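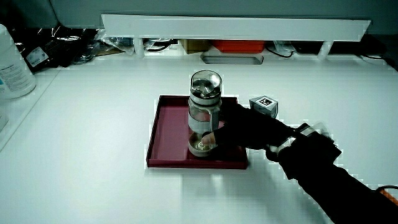 About Clama

Clama is an independent entertainment news service. We report on film, television, popular music and the stage, and we supply that reporting to newspapers, magazines, radio stations and websites that do not maintain an entertainment desk of their own. We do not publish directly to the general public. Readers who find our work will usually have found it under the name of a local or regional title, with a Clama credit at the foot of the story.

The service is owned by Tindmont Media Holdings and operates from Skilldale, where the main newsroom, the picture desk and the archive share one building. At present 259 titles take the daily file under subscription. Others buy single items through the client desk.

What We Supply

The daily file is issued in two editions, morning and evening. It contains news items, short profiles, obituaries, television previews and box office summaries. In the last full year the newsroom issued 3,667 items, not counting corrections and replacements. Subscribers may edit for length and house style. They may not alter quotations, and they may not add claims to a story that carries our credit.

Longer interviews are offered separately through Virag, our features service, which is spelled Virág in its printed catalog and was named by its first editor, Csenge Balogh. Virág pieces are sold to one title per market and are held for that title until publication.

How We Work

Much of the material that reaches an entertainment newsroom concerns the private lives of people who are well known. Clama holds such material to the same standard as any other news. A claim about a person's health, marriage, family, sexuality or finances is not issued on the word of a single unnamed source. The person concerned, or a representative, is contacted before the story goes out and is given a fair opportunity to reply. When no reply is received, the story says so.

We do not pay for interviews. We do not offer copy approval to performers, studios, labels or publicists, although we will read back a direct quotation on request. Staff who accept travel or accommodation from a production company must declare it, and the declaration is printed with the resulting article.

Extracts from memoirs and court testimony are marked as such. Allegations made in a book are reported as allegations, with the name of the author and the publisher.

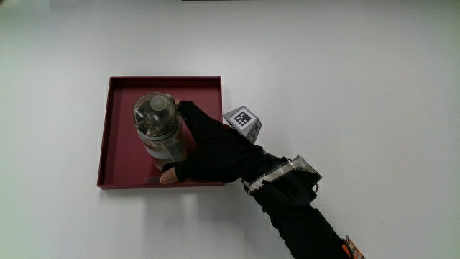

Page last updated: 2018-08-02

Our People

Barry Yeoman, Editor in Chief. Mr. Yeoman is responsible for all published material and has the final decision on whether a story is issued.

Csenge Balogh, Features Director. Ms. Balogh commissions interviews and profiles and manages the Virág catalog.

Zoltán Takács, Head of Standards. Mr. Takács reviews sensitive stories before release and handles complaints. He does not report to the news desk.

Giang Tôn, Television and Music Editor.

Barnabás Pintér, Client Services and Archive.

Corrections and Complaints

Anyone named in a Clama story may ask for a correction. Requests should be made in writing to the Head of Standards and should identify the item, the title in which it appeared and the statement in dispute. Each request is acknowledged within 48 hours. If an error is confirmed, a correction is sent to every subscriber that received the original item, and the archive copy is amended with a dated note.

Complaints about a headline, or about wording added by a subscribing title, should be addressed to that title first.

Subscriptions and Contributors

Editors who wish to receive a trial of the daily file may contact Client Services. Rates depend on circulation and on the number of editions taken.

Freelance writers are asked to submit a short outline before sending finished work. Unsolicited manuscripts cannot be returned. The features desk will read outlines for autumn publication through the end of August.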